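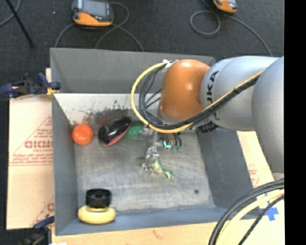
A robot arm with its yellow and black cables, at one side of a big gray bin.

I got to the hotel bar in Rakamcombe a good 20 minutes early, and she was already there with a binder, a cold coffee and two phones. She runs the Kristiansen family reunion of trade shows (my words, she hates it), the yearly meeting of independent hardware dealers that takes over the town every June. She agreed to talk as long as I kept her name out of it. "Half my exhibitors would call me about their booth," she said. "The other half already have."

So, how does a town this size end up with 152 exhibitors? She says it started with the old Millidov hall, which was sitting there with good loading doors and hardly any bookings.

"We had been going to a city," she told me. "Lovely city. People paid a fortune to park, they ate at the airport on the way home, and half of them never saw anything but the inside of an elevator. Here they can walk to dinner. They're going to walk past your booth in the morning and sit next to you at the diner at night."

I asked about beds, because I grew up two towns over and I remember exactly one motel. She laughed at that and opened the binder. There are 11 hotels and inns on her list now, and she starts calling them on 19th November, right after the contracts come back. Some of them are tiny – one has eight rooms and a shared porch – and those go first!

"People fight over the porch," she said. "I have a waiting list for a porch."

What does the town get out of it? She wouldn't give me a dollar figure, and I did try twice. "I've seen the big numbers other places put out, and I don't know how they get them. I can tell you the bakery hires extra kids that week. I can tell you the gas station runs out of ice."

It isn't all sunshine. The shuttle company, Flonider, was late two mornings in a row last time, and she got an earful from a man selling gutters. There's also a fight brewing over Main Street, which the town closes to cars for the Saturday-style market (her name for it, whatever the day). Some shop owners love it and some say their regulars stay home.

"They have a point," she said. "I'd like to try closing it for the evening only. We'll see what the town says."

This will be her 16th year doing it. I asked if she ever gets to walk the floor and just look at the hammers like everybody else.

"I bought a ladder once," she said, and then one of the phones rang and she took it out to the lobby.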